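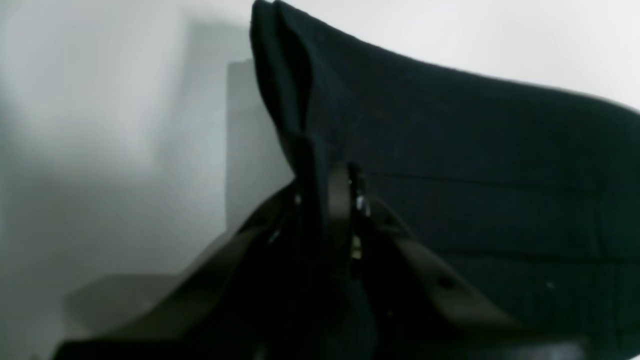

Fidville 천 가방 사용 실태 조사
제출일: 2022년 3월 20일
작성: Carleen Halliday, Pramila Rawat

## 1. 주제를 정한 과정

처음에는 마을 가게의 비닐봉투 사용량을 조사하려고 했다. 그런데 가게마다 봉투를 주문하는 시기와 크기가 달라서 비교할 수 있는 자료를 얻기 어려웠다. Villen 식료품점은 주문 내역을 보여 주었지만 Babaei 빵집은 종이봉투와 비닐봉투를 한 항목으로 적고 있었다. 그래서 조사 대상을 가게에서 가정으로 바꾸었다.

집에 천 가방이 없는 사람은 드물다. 행사에서 받은 것, 물건을 사면서 얻은 것, 오래전에 산 것이 현관이나 서랍에 쌓여 있다. 우리는 이 가방들이 장을 볼 때 얼마나 쓰이는지, 쓰이지 않는다면 이유가 무엇인지를 알아보기로 했다.

## 2. 조사 방법

지난해 5월 한 달 동안 Fidville에 사는 23가구가 기록지를 작성했다. 기록지에는 장을 본 날짜, 가게, 가져간 가방의 종류, 새로 받은 봉투의 유무를 적게 했다. 빵 하나를 사러 간 경우도 한 번으로 셌다. 같은 날 가게를 두 군데 들렀으면 두 번으로 적었다. 이렇게 모은 기록은 모두 682건이다.

기록이 끝난 뒤 13가구와 면담을 했다. 면담은 Rawat이 맡았고, 자료 입력과 표 정리는 Halliday가 맡았다. 질문지는 다음 항목으로 구성했다.

- 가방을 평소에 어디에 두는가
- 가장 자주 쓰는 가방은 어떤 것인가
- 가방을 가져가지 않은 날에는 무슨 일이 있었는가
- 가방을 언제, 어떻게 세탁하는가
- 더 이상 쓰지 않는 가방은 어떻게 하는가

가방의 무게나 크기는 재지 않았다. 처음 계획에는 있었지만 가정마다 방문해서 재기에는 시간이 부족했다.

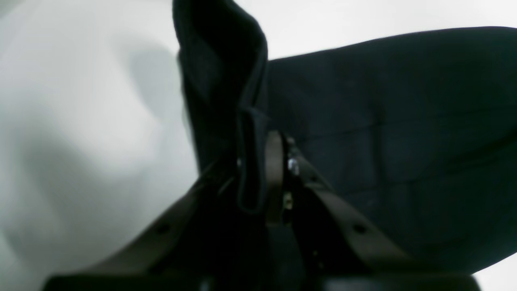
기록지는 첫 주에 한 번 고쳤다. 원래 양식에는 '가방 종류' 칸에 '천'과 '기타'만 있었는데, 접이식 나일론 가방을 어디에 적어야 하느냐는 질문이 여러 가구에서 나왔다. 둘째 주부터는 '접이식' 칸을 따로 두었고, 첫 주 기록은 각 가구에 다시 물어서 옮겨 적었다. 이 과정에서 일부 기록은 기억에 의존했다.

## 3. 결과

### 3.1 보관 장소

면담에서 가장 뚜렷하게 나타난 것은 보관 장소의 영향이었다. 현관문 손잡이나 문 옆 고리에 가방을 걸어 두는 가구는 천 가방을 꾸준히 썼다. 부엌 서랍이나 벽장에 넣어 두는 가구는 가방이 많아도 잘 가져가지 않았다. 한 응답자는 신발을 신은 뒤에야 가방 생각이 나는데 다시 벗고 들어가기가 귀찮다고 했다.

자동차로 장을 보는 가구는 트렁크에 가방을 두었다. 이 경우에는 가게 안에 들어가서야 가방을 두고 내린 것을 알았다는 답이 많았다. 주차장이 가게 입구와 떨어져 있는 Dotitz 시장에서 특히 그랬다.

### 3.2 가방의 소재와 모양

응답자들은 여러 개를 가지고 있어도 한두 개만 계속 썼다. 고르는 기준은 손잡이 길이였다. 어깨에 멜 수 있는 가방을 선호했고, 손잡이가 짧은 것은 가벼운 물건을 살 때만 썼다. 손잡이가 가늘면 병이나 감자를 담았을 때 손이 아프다는 의견도 있었다.

소재에 대해서는 의견이 갈렸다. 얇은 면 가방은 접기 쉽고 빨기 쉽지만 모양이 잡히지 않아서 달걀이나 과일을 담기 불편하다고 했다. 두꺼운 천으로 된 가방은 물건을 담기 좋지만 접어도 부피가 크다. 펠트처럼 표면에 보풀이 있는 소재는 먼지와 머리카락이 잘 붙는다는 지적을 받았다. 짙은 색이면 그것이 더 눈에 띈다.
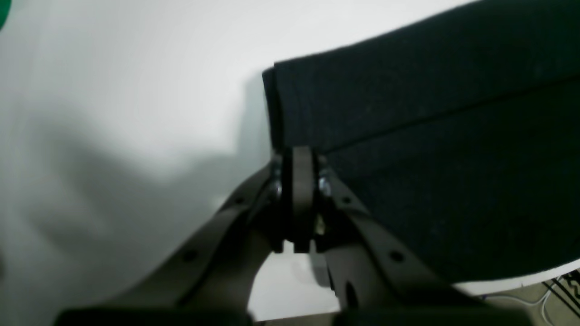 색에 관한 답은 예상과 달랐다. 우리는 밝은 색이나 무늬가 있는 가방이 인기가 있을 것으로 생각했다. 면담에서는 어두운 색을 고른다는 사람이 더 많았는데, 채소의 흙이나 음료 자국이 덜 보인다는 것이 이유였다. 커다란 상표가 인쇄된 가방은 장보기용으로 쓰지 않고 집 안에서 물건을 보관하는 데 쓴다는 답도 있었다.

### 3.3 세탁

세탁은 거의 이루어지지 않았다. 무언가가 새거나 묻었을 때만 빤다는 가구가 대부분이고, 정기적으로 빠는 가구는 2곳이었다. 면 가방은 다른 빨래와 함께 세탁기에 넣었다. 펠트나 모직 가방은 줄어들 수 있어서 솔로 털거나 젖은 수건으로 닦는다고 했다. 바닥에 딱딱한 판이 들어 있는 가방은 판을 빼는 방법을 몰라서 한 번도 빨지 않았다는 응답자도 있었다.

고기와 채소를 같은 가방에 담는지도 물었다. 고기만 작은 봉투에 한 번 더 싼다는 가구가 많았다. 이때 쓰는 봉투는 대개 가게에서 새로 받은 것이어서 기록지에는 천 가방 사용과 봉투 수령이 함께 표시되었다. 결과를 읽을 때 이 점을 고려해야 한다.

### 3.4 쓰지 않는 가방

쓰지 않는 가방을 버리는 사람은 적었다. 이웃에게 나누어 주거나 다른 가방 안에 넣어 둔다고 했다. Babaei 빵집 계산대 옆에는 손님이 남는 가방을 두고 가는 상자가 있는데, 면담한 가구 중에는 이 상자를 아는 집도 있고 처음 듣는다는 집도 있었다. 상자에서 가방을 가져간 사람은 그것을 다시 돌려놓지 않고 계속 썼다.
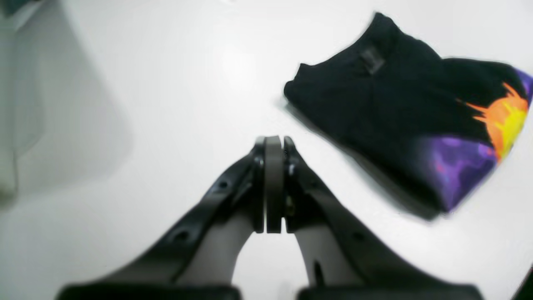

**천 가방을 더 자주 쓰게 하려면 새 가방을 나누어 주는 것이 도움이 되는가?**

면담한 가구에는 이미 가방이 충분했으므로 새 가방을 나누어 줄 필요는 작다고 본다. 문 옆에 고리를 달거나, 장을 보고 물건을 꺼낸 뒤 가방을 바로 현관에 되돌려 놓는 습관이 더 효과가 있을 것이다.

## 4. 한계

참여 가구는 우리가 아는 사람과 그 이웃으로 이루어져 있어서 마을 전체를 대표하지 않는다. 기록지를 쓰는 일 자체가 가방을 챙기게 만들었을 가능성도 있다. 한 응답자는 냉장고에 붙여 둔 기록지를 보고 가방을 가지러 돌아간 적이 있다고 말했다.

5월에만 조사한 것도 문제이다. 겨울에는 외투 주머니가 커서 접이식 가방을 넣고 다니기 쉽고, 비가 자주 오는 시기에는 젖는 소재를 피할 수 있다. 계절에 따른 차이는 이번 자료로 알 수 없다.

## 5. 다음 작업

같은 가구 중 원하는 곳에 현관 고리를 달고 한 달 동안 다시 기록을 받을 계획이다. 기록지에는 고기용 속봉투를 적는 칸을 추가하고, 접이식 가방은 처음부터 따로 적게 한다. Villen 식료품점에는 입구에 가방을 잊지 않았는지 묻는 안내문을 붙여도 되는지 문의했고 아직 답을 기다리고 있다. 안내문 문구는 Rawat이 작성한다.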